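Ullbridge firm puts kitchen robot to the microwave test

A robot arm that can reheat a plate of food is still some way from being ready for the home, according to results released by Ullbridge automation company Oser.

The company ran 600 trials of everyday kitchen chores between February and May. Opening and closing a microwave door took up 300 of them, and the arm finished the job without help in 37 per cent of those attempts.

"It can do the work on a good run, but a person is still much quicker," said Trinidad Bautista, head of testing. "We would not sell it to a family yet."

Wiping worktops and stacking plates gave lower scores. Project engineer Heriberto Palacios said door handling would be the focus of the next 10 weeks.

Full results are available from Erlinda Policarpio at the Oser press office.
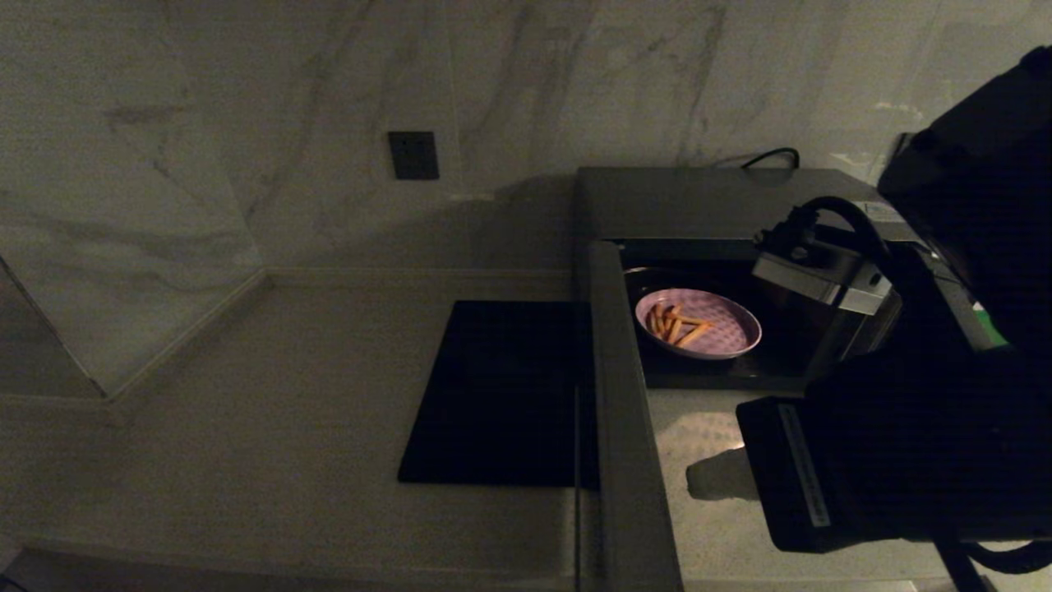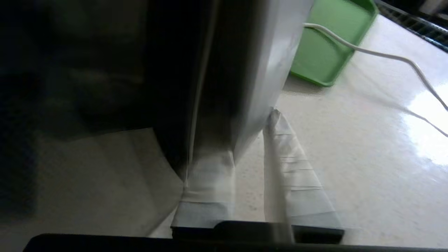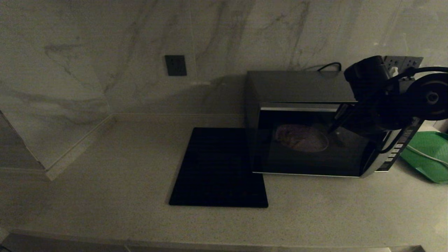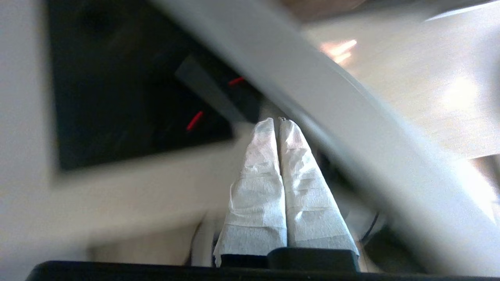 Kitchen chore trials at Oser, Ullbridge. The first picture shows a plate of food in the open microwave.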